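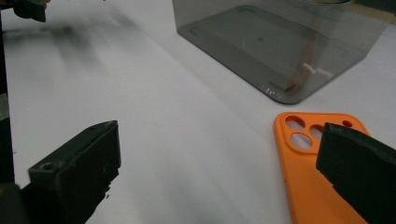 The orange case, back side up, on the white table.

Desk Drawer Clear-Out: The Gallery
Posted June 2, 2025 by Ladi Nwachukwu

Every household has a drawer where phone accessories go to retire. Ours is the second one down in the Buker cabinet, and it had reached the stage where you open it with one hand and hold things down with the other. I promised in February to deal with it. It is now June, so by my standards I'm early.

The rules were simple. Everything comes out, everything gets put on the white table, and anything I can't name gets one day to explain itself. I like the white table for this because there's nowhere for an object to hide on it. It also shows every speck of dust I own, a feature the store did not mention.

The case at the top of the page was the easy one. I bought it after losing a black phone in a black bag on a black car seat for most of an evening, and I wanted something I could find from across a parking lot. Orange did the trick. It has that smooth, silicone look, rounded corners and a raised surround for the camera, and it goes with absolutely nothing I wear. My sister says it looks like safety equipment. I take that as praise.

It stays, even though the phone it was made for has moved on to my nephew, who was offered the case as well and said "no thank you" very politely. I paid 15 dollars for it and I intend to get all 15 out of it, if only by looking at it.

The gray sheet was harder. It's smoked acrylic, big enough to be annoying, with nicely rounded corners, and it came as part of a Szabo monitor shelf that I put together, disliked, and took apart again. The rest of the shelf went to a neighbor. The sheet stayed behind because it was leaning behind the door when he came by, and neither of us noticed until he'd driven off. I have since offered it to him twice. He has stopped answering on the subject.

In its favor, it's a good color. Put it on a white surface and it turns a soft charcoal, and the light does interesting things across it. Against it: it collects specks faster than I can wipe them off, and it doesn't fit in any drawer ever built. I've thought about using it as a desk mat, a serving tray and a very small coffee table. A man on the Pamness message board suggested cutting it into coasters. He has 3000 posts there, so I assume he's already cut up everything in his own house.
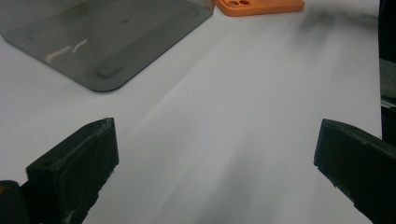
What stayed and what went

Staying: the orange case, for sentimental and budget reasons. Also a Zullell charging cable that only works if you bend it slightly to the left, which I know is not a recommendation.

Going: two screen protectors for a phone I never owned, a car mount with no suction left in it, and a bag of tiny adapters that I'd been saving for the day somebody burst in needing one.

Undecided: the acrylic sheet. It's back behind the door for now — temporarily, the way it was last time. If you want it, leave a comment. Pickup only, and please bring your own blanket to wrap it in, as I've just given mine to the dog.

Next up is the kitchen drawer with the batteries.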